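Landlords should let tenants paint

2/26/25

My last tenancy agreement ran to a good many pages, and the part about walls was the strictest. No paint, no paper, no hooks. The walls were magnolia when I arrived and magnolia when I left, and I paid 140 pounds for a scuff behind the door.

The usual argument is that the next tenant may dislike the colour. Perhaps so. But a tin of white covers most things, and a landlord who redecorates between lets, as many say they do, is going to paint anyway. In January the letting agent Dudek wrote to its tenants in Haltesen offering to allow any colour for a refundable deposit of 100 pounds. I think that is fair. It puts the cost of repainting on the person who chose the paint, and it gives people who may rent for decades some say over the place they come home to.

Deep reds are the shade agents seem to fear most. I like them, on walls and on furniture. 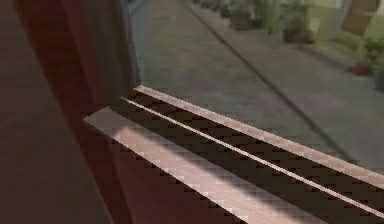
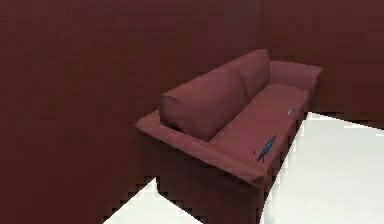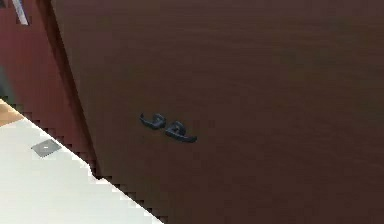 The deposit should be capped by law, and the tenant should get it back in full if the next one is happy to keep the colour. Agents will say this means more paperwork. They already charge almost 400 pounds for paperwork in Haltesen, so they can find room for one more form.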